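# Shared Bench and Pegboard: Frequently Asked Questions

Maintained by Gediminas Koppel for users of the Brestitau workshop. Corrections go to Sandra Yeoman.

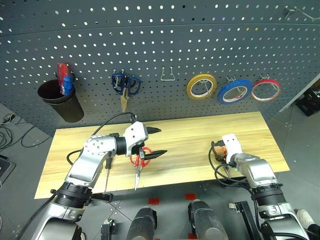 *Pegboard and bench: screwdriver cup, scissors on a peg, tape in yellow, blue and red.*

## Layout

**How is the board arranged?**

Small drivers go in the black cup at the left. Scissors come next, followed by the tape rolls. Each tape roll has its own wire hook. The order matches the printed list inside the supply cabinet door.

**Why is there a bare hook next to the scissors?**

It is a spare position. Leave it free unless you need somewhere to park a tool during a job, and clear it before you sign out. Do not hang personal items on it.

**Can I move a hook?**

Yes, within the same row. Tilt the hook up until the lower leg clears its hole, pull it toward you, and refit it at the new position. If it needs force, stop and ask. The holes deform when a hook is levered sideways, and a deformed hole will not hold a hook level afterward.

**What is the load limit per hook?**

3 pounds on a single wire hook. Anything heavier goes on a shelf. The limit is lower than the supplier's rating and was set by Kerubo Masanja after two hooks crept downward over the winter.

## Scissors

**Which way up do scissors hang?**

Handles up, points down, with the peg through a handle loop. Close the blades first. Scissors hung open swing when the bench is bumped and can catch a sleeve.

**Does handle color mean anything?**

Red and blue are both general-purpose. Neither is reserved for fabric, and neither should be used on wire, cable ties or abrasive sheet. Side cutters are in the second drawer.

**The blades are gummed up with tape adhesive. What should I use?**

Isopropyl alcohol on a lint-free wipe. Wipe from the pivot toward the tip, then add one drop of light oil at the pivot and work the blades a few times. Do not scrape adhesive off with another blade.

**When are they sharpened?**

Twice a year, in January and July. If a pair starts folding paper instead of cutting it, tag it and leave it in the repair tray. Gemma Dobson collects the tray.

## Screwdrivers

**Do screwdrivers go in the cup tip up or tip down?**

Tip down. The handle is what you identify the driver by, and the cup has a rubber disk in the bottom that protects the tip.

**Can I put pens, hex keys or tweezers in the cup?**

No. Thin items wedge under the driver shafts and are hard to get out. Hex keys have a folding holder in drawer 1. Tweezers are kept in the Nurex case.

**A driver tip is rounded. Should I grind it?**

No. Put it in the repair tray with a note giving the size. Reground tips come out undersized and damage the next screw.

## Tape

**What are the three colors for?**

| Color | Use |
|---|---|
| Yellow | Temporary marking on the bench or floor |
| Blue | Work in progress, do not disturb |
| Red | Faulty or awaiting repair |

Label the tape with your initials. Unlabeled blue tape is removed at 6 p.m.

**How long can tape stay on the bench top?**

14 days for yellow and blue. Past that, the adhesive starts to transfer to the wood and lifts the finish when peeled. Red tape stays on the item until the repair is closed.

**A roll is nearly finished. Where are the replacements?**

Supply cabinet, middle shelf. Slide the old core off the hook and put the new roll on with the loose end at the front. Fold over a short tab so the next user can find it. Record the replacement in Skedura under Consumables.

**Can I substitute packing tape or duct tape?**

Not on the bench. Both leave residue that requires solvent, and solvent clouds the finish.

## Bench top

**What can I clean the wood with?**

A damp cloth and mild dish soap, wiped along the grain and dried at once. No acetone and no glass cleaner.

**Can I cut directly on the surface?**

No. Use a cutting mat, available from the rack by the door. Small scratches are sanded out with 40-grit only where the damage is deep, then finished to 800 before oiling. This is done by Brenda Blackburn. Do not sand the top yourself.

**May I leave tools out between sessions?**

Only if the job is marked with blue tape and entered in Skedura. Otherwise return each tool to its position on the board, including tools you found on the bench when you arrived.

**Who do I tell if something is missing?**

Check the repair tray first, then the other benches. If the item does not turn up, log it in Skedura with the tool name and handle color. Replacements are ordered through Adugna at the end of the month.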